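Week 7: Why we stopped trusting the first number

Okay, so last time we ended in the middle of the anchoring stuff and I promised I'd pick it up again. Quick reminder: an anchor is any number that gets into your head before you make a guess, and it pulls your guess toward itself even when it has nothing to do with the question. If I ask whether a used bike costs more or less than 50 dollars and then ask you for a price, you'll go lower than the people I asked about a bigger number. You'll do it even if you know the trick. I still do it, and I've been teaching this class for 17 years!

The case in your reader is the Villca market study by Jolien Verschueren. She had sellers open with a high price on some mornings and stay quiet on others, with the same rugs and the same stalls. Please read the section on the quiet mornings closely (everybody skips it, and it's the part I ask about). When the seller said nothing, buyers went looking for their own anchor – the price at the next stall, what a cousin paid, whatever was handy. 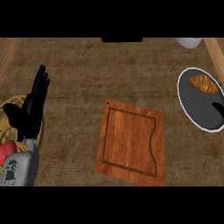
Now, Hernán Yupanqui doesn't buy all of this. His reply, also in the reader, says that a high opening price is real information. A seller who asks for a lot may well have a better rug, so moving your guess upward is a pretty sensible thing to do. I go back and forth on this one. I think he's right about markets and wrong about the lab versions, where people watch a number come out of a spinning wheel and still drift toward it.

Two words to keep apart in your notes:

Anchoring – a number shifts your estimate.
Framing – the wording shifts your choice, with the numbers left alone.

People mix these up on every single paper. "Ninety percent lean" against "ten percent fat" is framing. "Was it more or less than 50?" is anchoring.

For next time, read chapter 2 of the Ballbridge book up to the part on salary talks, and bring one anchor you ran into this week. Menus are great for this, so are phone plans. Write down your own guess before you look at the price, then the price, then what you'd guess now. Half a page is plenty, and messy handwriting is fine as long as I can read the numbers.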